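Granance Cricket Ground open day - quick notes before I forget it all

Back from the open day at Granance. Typing this up fast, work in the morning, so excuse the state of it.

Got there just after 10, gates already open, queue for the parking field back to the Diltside turn. Free entry, free program, two dollars for coffee. Fair enough. Weather gray but dry all day, which for February I'll take.

First stop the new stand. It's called the Albers End now, and will be until the sponsor gets bored. 1,270 seats, all under a roof, which the old bank never had. Sat in the back row for a while. Sightlines good, you're a touch wide of the arm but you can see the ball leave the hand. Legroom poor. Anyone over six foot is going to be standing up every over. The steps are steep too and there's only one handrail, on the left going up. My knees noticed.

Then the pitch. They let us walk the boundary rope but not the square, quite right. The head groundskeeper gave a short talk by the roller. Two new strips laid last fall, a heavier clay than before, and they won't be used for first team games until the second half of the season. Somebody asked if it would turn. Long pause. "It'll do something." Outfield looked lush, a bit long if anything. Drainage all redone on the Tarkell Road side, where we lost most of that semi-final to a puddle.

Indoor school next. Four lanes, new matting, lights much better than they were. Kids were queueing for the bowling machine and there was a speed gun on the end lane. I had three goes. Not sharing the number. The under-13s were having a proper net alongside, one little left-armer swinging it miles, someone get that kid a contract.

Side rooms open as well, so had a nose around those. 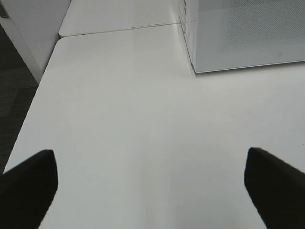
White tabletop, indoors at the open day.

Back out for the squad session at noon. Most of them there, no sign of the new overseas batter, who lands next month apparently. Watched the slip catching for a good twenty minutes. Second slip is still up for grabs if you ask me. Two or three went down that should of been taken. The young keeper looks the real thing though - soft hands, quiet feet, never seems to be hurrying. I'd start him in the cup games and see.

Fast bowlers only off half a run. Sensible this early. Coach did a Q&A on the steps after, no mic, so half of us heard about a third of it. What I caught: a squad of 18, wants two spinners in the side at home, not in favor of the longer one-day group stage, and no he won't say who opens. Someone pushed him on last year's run rate. He said they'd looked at it. Ok then.

Museum corner is tiny but worth ten minutes. The scorebook from the 653 is in there, open at the page, and the ink has gone brown. Highest total ever made on the ground, and the bowling figures down the side are brutal reading. Also a sweater, a few caps, a very chewed ball. Wish they'd put more labels on things. There's a bat with no card at all.

Food: burger van, long line, decent. Tea bar was quicker. Tip, take cash, the card reader gave up before one o'clock.
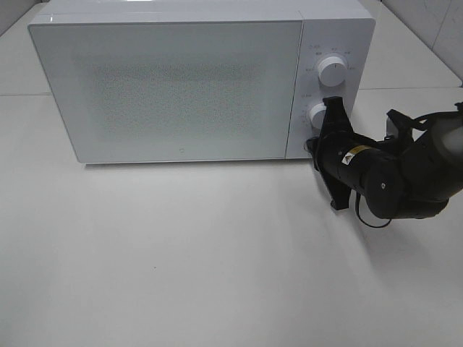 White microwave, two knobs on the control panel.

Club says 1,000 through the gate by lunch, and it felt like it. Shop was heaving. Training shirts on sale but only small and XXL left by the time I got in, new one-day shirt not out until April. I'm told it's green. Not sure how I feel about green.

Membership desk: prices held for adults, juniors down a little, and you can now pay monthly. Didn't see anything about reserved seats in the Albers End, asked, got told to check the webiste. Checked it tonight. Nothing there yet.

Left at 3. Parking field a mess getting out, one marshal, everyone going for the same gap. Next time I'd leave the car at Tarkell station and walk it, 15 minutes along the river path.

First home game is a two-dayer against Diltside, free for members. I'll be in the back row, legs out sideways.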